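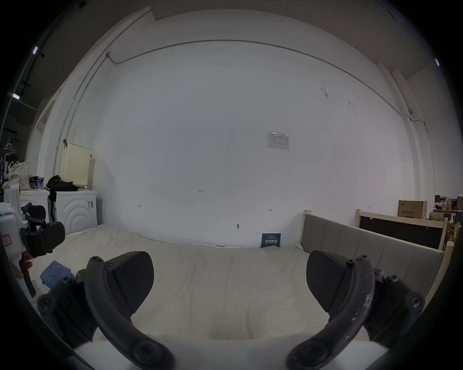
The back bedroom, cream quilt on.

I only took the room in Flovthorpe because Mr Mirzaei said the last tenant had left his poems behind. He meant it as a warning, I think - he wanted them cleared by Sunday, and I'd get 35 quid off the rent for doing it.

So there I was on my knees with a bin bag, reading. They were all to somebody called Ronberg, and they were dreadful! Moons, ferries, more moons. I loved them.

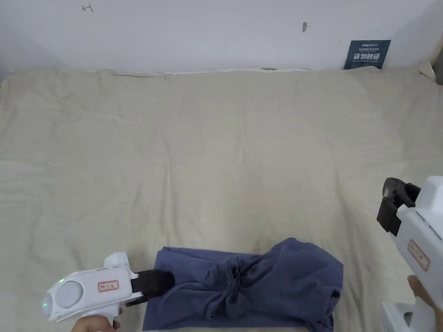 By May I had started writing back. Silly, I know, but I'd got to page 7 and he'd asked her a question, and it seemed rude to leave it hanging. I wrote in bed mostly, propped against the white wall, with my blue top folded on the sheet beside me for when it got chilly. I signed them all R.

Then one night the bell went, and a man in a wet coat said his name was Olanrewaju Osagie and had he left some papers here?

"Two bags of them," I said, and went to put the kettle on while I worked out which ones were his.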